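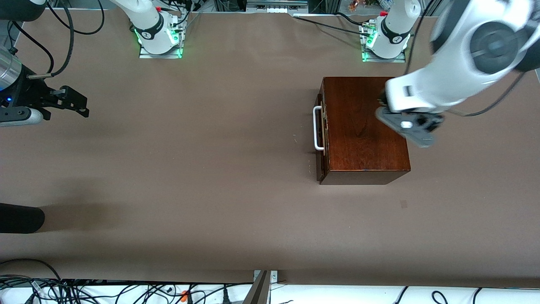
**Guvolness lidded box, reddish-brown, with side handle**

Bought in January from Bestaneck to hold letterpress type and a few composing tools. It has been opened and closed most working days for the months between.

The lid is polished and the grain shows through the finish. Mine still sits flat after a winter beside a radiator. The handle is a white metal U on the narrow end, held by small fittings. I retightened those once, in the second week, and they have stayed put.

Finish: good on the outside, thin on the inside. I sanded the interior with 300 grit and gave it 2 coats of Breltham wax. Allow 15 minutes between coats; the tin says less, but the first coat dragged.

Load: rated by the seller for more than I would lift by one end. With 640 g of brass spacing in it there is no flex in the base. I would not carry it full by the handle alone.

The Kolář equivalent costs more and has better corners. If the box will stay on a shelf, buy this one.

Zdislava Šimek, 22nd May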